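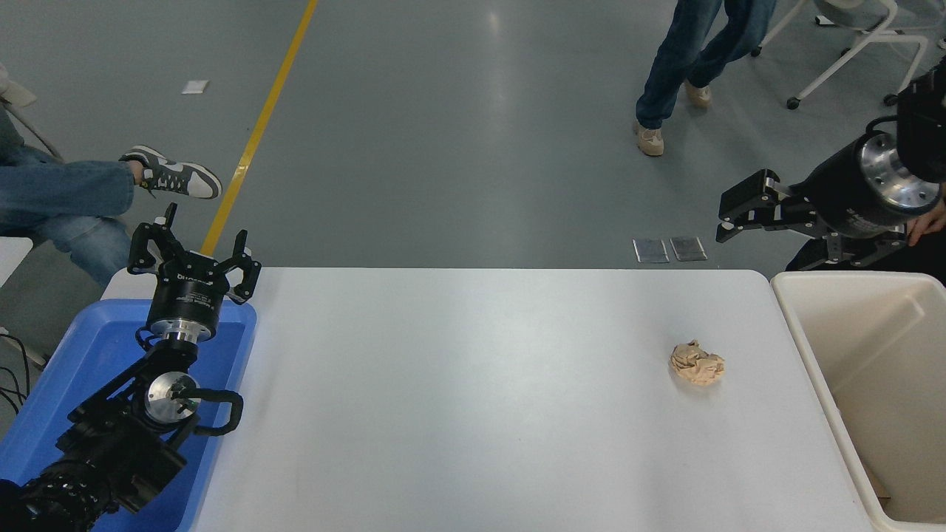
手把手教机器人扔垃圾
课程项目报告（第二稿，已按老师意见删去原第四节“哲学思考”）

组员：Amado Rivera、Liis Sakalauskas、Angelica Sarmiento、Jerome Mangubat
指导：Dexter Navarro
提交日期：2020年3月3日

一、题目的由来

开题时我们报的题目是“双臂协作整理桌面”，Navarro 老师在旁边批了一句“哪张桌面”。经过两轮缩减，题目变成了现在的样子：桌上有一个揉皱的纸团，桌子一头有一个箱子，让机械臂把纸团放进箱子。四个工科学生做一学期，听上去很不像话，我们开学时也这么觉得。

项目内部代号 Narkby，是 Liis 起的，她拒绝解释含义。下文凡出现 Narkby，指的都是这套采集加训练的流程，包括它不工作的时候。

二、方法

我们没有给机械臂写动作程序。做法是由人带着手臂把动作走一遍，系统按时间记录各关节角度、夹爪开合和头部相机的画面，攒够以后用模仿学习训练一个策略，让它看着画面自己动。我们试了两种示教方式。

第一种是直接扶着手臂走。优点是直观，刚进组的人很快就能上手。缺点是人手会进画面。第一批模型训练出来以后，手臂在纸团上方停住不动，我们查了很久的网络结构，后来 Angelica 翻原始数据，发现几乎每次下爪的时刻，画面右侧都有一只手。模型大概认为没有那只手就不该下爪。从礼貌的角度说它学得很好。

第二种是遥操作，人在桌子外面操纵一副主臂，从臂跟着动。画面干净了，但操作的人看不清夹爪和纸团之间的距离，刚开始时夹空是常态。主臂的阻尼也偏大，Jerome 连续录了一下午以后，拿筷子的姿势都变了。

最后的方案是混着用：用遥操作录主要数据，用手扶录少量难例，训练时把手扶部分的右侧画面遮掉。遮挡的办法很粗糙，效果比我们试过的任何精致办法都好，这一点写进报告里多少有些难为情。

三、数据采集

正式数据共199条，其中100条用于最后一版模型，其余的因为各种原因没有进训练集。最大的一类原因是纸团。 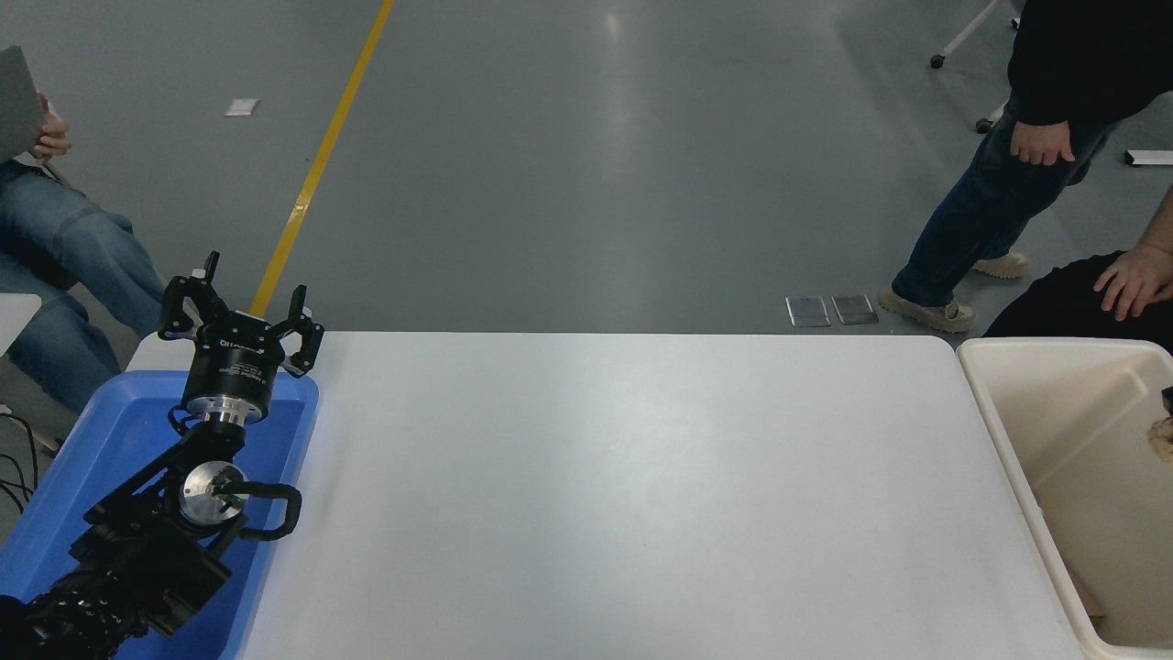

纸团的问题值得单独说。我们一开始用同一个纸团反复录，录到后来它被夹得又扁又硬，模型对这个纸团十分熟悉，换一个新的就不认识了。之后规定每录一小批就重新揉一个。揉纸团的手法因人而异：Amado 揉得紧，像要拿去投篮；Liis 揉得松，夹爪一合就塌下去一半。我们在记录表里加了一栏“揉者”，原本是开玩笑，后来分析失败原因时真的用上了。

采集时的分工是一人操作，一人归位，一人记录。归位的人负责把纸团从箱子里捡出来放回桌面，每次换一个位置。这个岗位技术含量最低，对腰的要求最高，轮班表上的争议全部集中在这里。记录的人坐着。关于谁坐着，另有一份内部文件，不附。

箱子的位置也吃过亏。它紧挨着桌子的一端，没有固定，人手搭一下就可能挪动一点。模型对箱子的位置看得很认真，稍有偏差，纸团就掉在箱沿外面。四月之前我们打算做一个定位卡槽，目前的替代方案是互相提醒。

四、实验与结果

评测时把纸团放在事先画好的网格点上，每个点跑若干次，全过程不许扶。判定标准由 Angelica 制定：纸团进箱算成功；碰到箱沿弹进去，也算成功；碰到箱沿弹出来，算失败，不接受申诉。

最后一版模型在桌面中部表现稳定。在靠近桌沿的位置，夹爪会先往外探，犹豫一下再收回来，有时就此放弃。回看数据，示教时我们自己在桳沿附近也会犹豫，因为怕撞。模型把犹豫也学了过去，连停顿的长短都很像 Jerome。

双臂协作只做到了初步。设想中一只手臂把纸团推到另一只够得着的地方，再由后者夹起。示教时两只手臂由两个人分别操作，靠口头喊话配合。喊话没有录进数据，于是模型里的两只手臂互相等，谁也不先动。这一部分放在后续工作里，措辞是“有待进一步研究”。

五、与现成工具的比较

我们把 Flovholm 的开源采集脚本和自己写的版本做了对照。他们的脚本时间戳更整齐，我们的脚本在断线以后能接着录。由于我们的线经常断，最后用了自己的。可视化部分借用了 Wouters 的播放器，它只有一个毛病，就是默认倒序排列文件，我们有两天时间一直在认真分析纸团从箱子里飞回桌面的轨迹编排，并且写了半页结论。那半页已删。

六、费用

主要设备由实验室提供。自购部分合计1,995元，大头是从 Grimine 订的备用夹爪指尖，其次是线材。纸没有花钱，用的是开题报告的废稿。

七、问题与教训

数据里有什么，模型就学什么，这句话第一堂课就讲过，我们都记了笔记。真正明白它的意思，是在看到手臂学会 Jerome 的停顿之后。

录数据之前应该先把能固定的东西固定好，包括箱子、托盘和人。我们的顺序反了，先录后固定，结果前期数据和后期数据放在一起训练时互相打架，只好丢掉前期的大半。

另外，走动的人会进画面。我们在地上没有划出采集时的禁行范围，路过的、看热闹的、来问几点吃饭的，裤腿和鞋都进了数据。暂时没有发现模型对鞋有什么偏好，但也没有专门测过。

八、后续工作

重录桌沿附近的示教，由不怕撞的人来录，人选待定。给箱子做卡槽。把双臂之间的先后关系写成明确的信号，不再依赖喊话。若时间允许，再加第2种物体，Amado 提议用空饮料瓶，Liis 提议先把纸团做好。

附录A为记录表字段说明，附录B为各版本训练参数，随代码一并提交。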